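**Cable snag** (at Jastel we just say "a Girnell", after the bench where we had our first bad one) is a fault in which a robot arm catches one of its own outside cables and pulls on it as it moves. I've been fixing these for years, so forgive me if I go on a bit!

The usual cause is slack. A gripper cable needs some spare length so the wrist can turn, but leave too much and the loop swings out and hooks round an elbow or a base. The arm then either trips its force limit and stops (lovely) or carries on and yanks a connector half out, and then you get a gripper that drops things whenever it feels like it. Our worst one took 23 restarts to track down.

My colleague Moataz El Ouafi swears by straps on the straight links, with the slack kept near the joints. I do the same, though I also run the arm slowly to its furthest reach before each job – dull, but it works. Power off before you go tugging at anything, please.

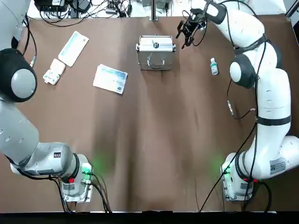 *Two-arm bench with a metal case and small packages. A loose loop with an inline connector hangs beside the right arm.*

**See also:** strain relief, protective stop, Drerketti cable clip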